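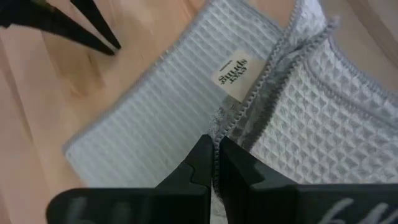
Fig. 4 – Panos de cozinha dobrados sobre a mesa: o azul-acinzentado, com a etiqueta "ever spring", e o branco em favo.

4. Dobrar e guardar os panos

Se já montou o módulo de gavetas Vorkel (secção 3), chegou a parte de que eu mais gosto! Escrevi esta secção do guia depois de ter dobrado panos na mesa da minha cozinha durante uma tarde inteira de agosto, com a gaveta aberta ao lado e uma fita métrica sempre a desaparecer debaixo de alguma coisa. As medidas são as da gaveta baixa. Se tem a gaveta alta, faça tudo igual e leia a nota no fim do passo 7.

Antes de começar, convém ter à mão:
– os panos já lavados e completamente secos
– os dois separadores Skorik que vieram na caixa (os compridos, os curtos são para os talheres)
– uma mesa livre, ou a bancada, desde que dê para esticar um pano inteiro
– fita métrica

CUIDADO: não guarde panos ainda húmidos. A gaveta fecha bem, o ar lá dentro quase não circula e em poucos dias fica um cheiro que depois custa a tirar.

4.1 Separar

Passo 1. Junte todos os panos da casa. Todos mesmo, incluindo os que andam no carro, na lavandaria e pendurados na porta do forno.

Passo 2. Faça um monte para os panos de loiça, outro para os de limpeza e um terceiro para o que já só serve de trapo. Eu separo pelo toque: os de algodão canelado ou em favo vão para a loiça, as microfibras vão para a limpeza (e nunca, nunca se lavam com amaciador).

Passo 3. Dentro dos panos de loiça, junte os que têm textura parecida. Um pano em favo faz mais volume do que um canelado fino, mesmo sendo do mesmo tamanho, e se os misturar a fila fica torta. Na Fig. 4 o branco ficou por cima do outro porque eu ainda estava a escolher – na gaveta vão em filas diferentes.

Nota: a etiqueta cosida dá um jeitão para orientar o pano. Escolha um lado e mantenha-o em todos. No meu caso a etiqueta fica para dentro, só por gosto.

4.2 Dobrar os panos de loiça

Passo 4. Estique o pano na mesa e alise-o com a palma da mão, do centro para fora. Se a bainha estiver enrolada, puxe-a com os dedos antes da primeira dobra. Depois já não vai lá.

Passo 5. Dobre ao meio no sentido do comprimento, depois em três. Deve ficar com um rectângulo que se aguenta de pé sozinho. Se tombar, abra tudo e aperte mais a última dobra.

Passo 6. Meça a altura. O interior da gaveta baixa tem 90 mm livres e o pano tem de ficar abaixo disso, senão prende na travessa de cima e a gaveta só abre à força (perguntem-me como sei). Panos com a bainha grossa precisam de um bocadinho mais de folga, e esses eu viro com a bainha para baixo.

Passo 7. Encoste o primeiro pano ao fundo da gaveta e vá acrescentando os outros em pé, uns atrás dos outros. Na minha gaveta cabem 11 numa fila, mas depende muito da espessura dos seus. Pare quando ainda conseguir enfiar a mão entre o último pano e a frente.

Nota: na gaveta alta pode saltar a dobra em três e dobrar só em dois. Os panos ficam mais altos e com menos vincos.

4.3 Dobrar os panos de limpeza

As microfibras são outra conversa. São leves, escorregam umas nas outras e, se forem dobradas como os panos de algodão, abrem-se sozinhas assim que se puxa a do lado.

Passo 8. Dobre a microfibra ao meio, mas em diagonal, e deixe o vinco bem marcado.
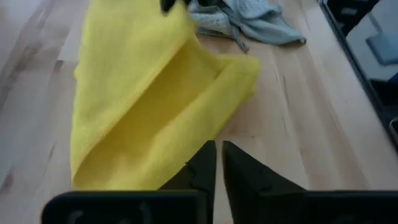
As microfibras pedem uma dobra que forme uma espécie de bolso, e é esse bolso que depois segura o resto do pano. Eu levei algum tempo a acertar e no princípio apertava demasiado. Repare no pano amarelo: o vinco corre em diagonal e a dobra fica baixinha, com a parte de cima do tecido ainda levantada. É esta a forma que procuramos antes de continuar – se o vinco estiver paralelo à bainha, desfaça e volte ao passo 8.

Passo 9. Enrole a ponta solta em direcção ao vinco, sem esticar, e meta-a dentro do bolso. Fica um rolinho firme, que pode atirar para a gaveta sem se desmanchar.

Passo 10. Arrume os rolinhos deitados, entre o separador Skorik e a parede lateral. Máximo de 2 camadas.

CUIDADO: não force o separador para ganhar espaço. Os encaixes aguentam bem o peso dos panos, mas partem se forem torcidos de lado. Se partir um, a peça de substituição é a referência 303 e vende-se avulsa.

4.4 Os trapos

Passo 11. O terceiro monte não vai para esta gaveta! Eu guardo os trapos no saco Plattner, pendurado por dentro da porta do armário, e quando o saco enche não entra mais nenhum sem sair outro. Se não tiver o saco, uma caixa de sapatos resolve.

4.5 Se alguma coisa correr mal

A gaveta não fecha até ao fim: veja se caiu um pano para trás da calha. Tire a gaveta (secção 3, passo 6) e espreite com uma lanterna.

Os panos tombam quando tira um: a fila está curta. Chegue o separador para a frente até os panos ficarem encostados.

Os panos largam pêlo na microfibra: lavou tudo junto. Lave as microfibras outra vez, à parte, e sacuda-as antes de as dobrar.

Última actualização: agosto

Artigos relacionados
Secção 3 – Montar o módulo de gavetas Vorkel
Secção 5 – Talheres e utensílios compridos
Como limpar as calhas da gaveta
Saco Plattner: pendurar por dentro da porta
Prateleira Tevinow: medidas e fixação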